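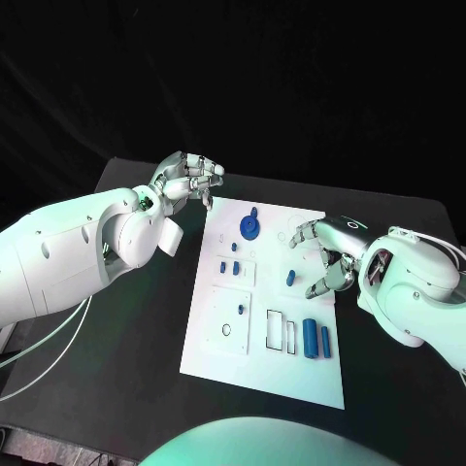 Sorting sheet on the assembly table, blue parts and white plates laid out. Agenda item 2.

Geltalier Kit Library, working group on the assembly table
Minutes of the February meeting

Chair: Folasade Afolabi
Present: seven members, plus two from the Stukero parts room. Apologies as listed on the sign-in sheet.
Meeting opened at 6:40 p.m.

1. Minutes of the previous meeting
Accepted with one correction. The earlier minutes said the group had "agreed" to the sorting sheet. Several members remembered it as having agreed to try the sorting sheet, and the wording has been changed.

2. The sorting sheet
The chair reported that the white sheet with thin black outlines is now in use on the dark table. The idea remains that every part has an outline and every part goes back to it when a kit is closed.

Members were not all convinced. The two from the parts room asked how a person is supposed to tell one small outline from another when all that is printed is the edge of the shape. A narrow outline could be a peg lying down or it could be a plate on its side. The chair said that people learn it. It was asked how long that takes, and there was no figure to hand.

It was also pointed out that the gear with the raised peg in the middle is easy for anyone to place, and that it keeps getting used as the proof that the sheet works. The small pegs are where kits come back short. The group would like to see the sheet judged on those.

A proposal to print part numbers inside the outlines was discussed. For: it would settle arguments. Against: the smaller circles have no room for a number anyone could read, and the sheet would have to be redone whenever Dimaculangan changes a kit list. Held over.

Action: chair to get a price for reprinting with numbers on the larger outlines only.

3. Stock figures
The parts room gave its count of small parts as 1,067. The shelf list says there should be 2,000. The chair described the difference as "mostly out on loan." The parts room said the loan book accounts for 600 of it at most, and that the rest has been described as mostly out on loan at the last two meetings as well.

There was a long discussion about whether the shelf list was ever right. It was typed up from the packing slips when the kits arrived, and no one present could say that the bags had been opened and checked against the slips. The group accepts the 1,067 as a real count and the 2,000 as a number on paper until shown otherwise.

Action: parts room to go through the loan book line by line before the next meeting. Shelf list to be marked "unchecked."

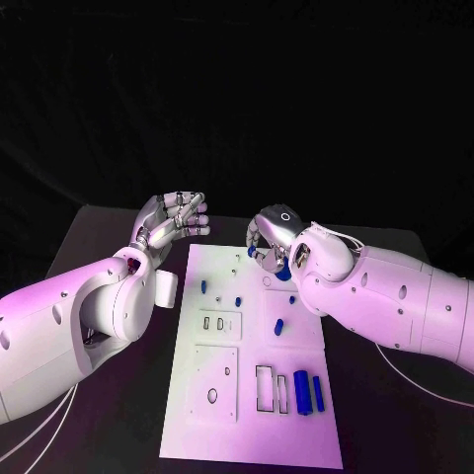

4. Pegboard
The Clolel board was brought back to the agenda at the request of the parts room, who feel it was approved too fast. The case for it is that a peg in a hole stays put, where a peg on a sheet rolls. The case against is that it does nothing for plates, and we would be keeping two systems and explaining both to every new member. Someone asked why a white board had been chosen, given that colored light shows up on it so strongly; under the violet-pink light the whole surface takes on the tint, and members doubted that anyone could sort close shades of blue against it. The chair's view was that the color of the light can be changed. The reply was that this has been possible all along and the light is still pink.

Whether the board should lie flat or stand up was raised again. Flat takes up most of the table. Standing needs a bracket, and the bracket in the catalog is not made for this table edge. Two members offered to build one. The minutes record the offer and also that a similar offer was made for the drawer dividers, which have not appeared.

Vote on keeping the board for a further trial: four for, three against. The parts room does not vote but asked that its doubts be written down.

Action: plain white light over the table for the trial. Chair to arrange.

5. Table and backdrop
The black cloth behind the table stays up. It was asked what it is for. The answer given was that it makes the table look tidy from the door. One member said that hiding the shelves and tidying them are different jobs. No action.

6. Spending
Request for $100 for new part bags. Approved on condition that the bags are the kind that close. The last lot had to be taped, and the tape left glue on the plates.

A second request, for a label maker, was refused. The group owns one. It needs to be found.

7. Other business
Some members would like the kit closing check done by a second person. The chair thinks this will double the time at the end of every session. The parts room thinks it will halve the time spent looking for pegs. Neither had anything to back it up, so it will be tried for a month on the gear kits and the times written down.

Meeting closed at 8:15 p.m. Next agenda to include items 2, 3 and 4.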